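¿Cómo limpiar y organizar una mesita de noche brillante con un solo cajón?

Publicado en Hogar y orden > Dormitorio
2022-02-17 · 110 visitas

marisol_ochoa

¡Hola a todos! Acabo de mudarme a un piso pequeñito y estoy feliz montando el dormitorio. La mesita que me he quedado es de tablero brillante, tirando a gris, con un solo cajón debajo. Me encanta cómo queda al lado de la cama, pero se le nota todo: el polvo, los dedos, la marca del vaso. La limpio por la mañana y por la noche vuelve a estar llena de motitas. Y el cajón es otro tema, porque meto cargadores, crema de manos, pañuelos, el libro, las gafas, y a los dos días no encuentro nada.

Mis dudas son dos. Primero, con qué se limpia un tablero así sin dejarlo a rayas. Segundo, cómo repartís vosotros el cajón para que aguante ordenado más de una semana. No quiero gastar mucho, lo que ya tenga por casa me vale. ¡Gracias!

pacotillas58

Yo le paso un trapo húmedo y listo. Lo del cajón, pues tener menos cosas. Una vez compré un separador de la marca Fitix y era más alto que el cajón, así que mide antes. Suerte.

A 2 personas les ha resultado útil

Rigoberto Varela

¡Qué buena pregunta, y qué ilusión da estrenar dormitorio! Tengo una mesita parecidísima, la compré de segunda mano por 25 euros en Rastden y es de los muebles que más disfruto de toda la casa. Te cuento cómo lo hago yo, que después de muchas pruebas le he cogido el gusto.

Para el tablero uso dos paños de microfibra, uno apenas húmedo y otro bien seco. En un pulverizador pongo 200 ml de agua y una gotita de lavavajillas (una de verdad, si te pasas salen velos). Se pulveriza en el paño, nunca en el mueble, se pasa en una sola dirección y se seca enseguida con el otro. Lo de secar es lo que evita las rayas. También he probado el Clenum para superficies brillantes y me fue bien, aunque el olor me duró toda la noche y en el dormitorio prefiero el agua con jabón. Ni estropajo ni papel de cocina, por favor, que a la larga rayan.

El polvo vuelve, eso ya te lo digo. Mira el tablero de lado, con la luz encendida, y vas a descubrir manchas que de frente ni se ven – a mí me parece hasta divertido ir a por ellas. Y en mayo, cuando abro la ventana a todas horas, lo repaso cada dos días. 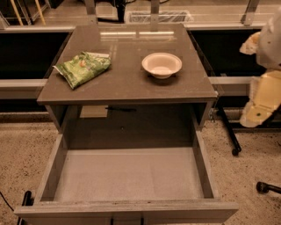

El cajón se ordena mucho mejor si empiezas de cero, con todo fuera encima de la cama y el hueco limpio antes de devolver nada. Ábrelo hasta el tope, como está este: con el interior vacío se distingue el polvillo del fondo y también las motas oscuras del borde delantero, que es donde se me escapa siempre el paño. Un pincel seco por las esquinas, luego la microfibra húmeda, y a dejarlo abierto un rato. Arriba hago lo mismo, fuera la bolsa verde de picoteo y el bol blanco, y paso el tablero entero de una vez. ¡Cambia muchísimo!

Para repartirlo corta tapas de cajas de zapatos a la medida del fondo. Delante lo de cada noche (gafas, crema, pañuelos), detrás los cables, cada uno enrollado con una goma del pelo. El libro lo dejo fuera, si lo metes se come medio cajón. Y un truquito que me encanta: deja un compartimento libre para lo que aparece en los bolsillos al desvestirte, y lo vacías cuando cambies las sábanas.

Si la mesita cojea o el cajón roza, pasa una vela por las guías. Ya nos contarás cómo te queda, ¡con foto!

A 58 personas les ha resultado útil

marisol_ochoa

¡Mil gracias, Rigoberto! Lo de secar con el segundo paño lo he hecho hoy y ni una raya. Mañana me pongo con las tapas de cartón – tengo cajas de la mudanza para aburrir.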